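Kivov Lanes house ball set - data card

Version dated 2025-03-29

Contents
786 photos of house balls at Kivov Lanes, taken on the storage racks and at the ball returns. One text file per photo, same base name, with the rack tier and any artwork on the ball.

What is covered
49 balls, from 8 lb up. Plain balls and balls with printed artwork are both in the set. Wear marks are listed when they can be made out.

Lighting
The rack area is kept dim during play - dark balls lose most of their surface detail there. Color labels for those photos read "dark" unless a second photo settles it.

Labels
tier: upper or lower
surface: plain, graphic, unclear
handling: none, one hand, two hands
neighbors: artwork on the balls next to it, if any

Sample entry
tier: upper
surface: unclear, dark, a few thin pale marks
handling: two hands
neighbors: skeletal hand in white to the left, then a dark ball with an orange-red graphic

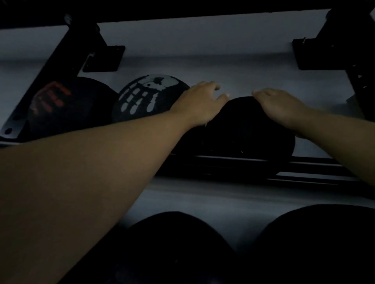

Known problems
Weights were copied from the Sarpong inventory sheet and 110 entries have none. The July recheck is not merged yet.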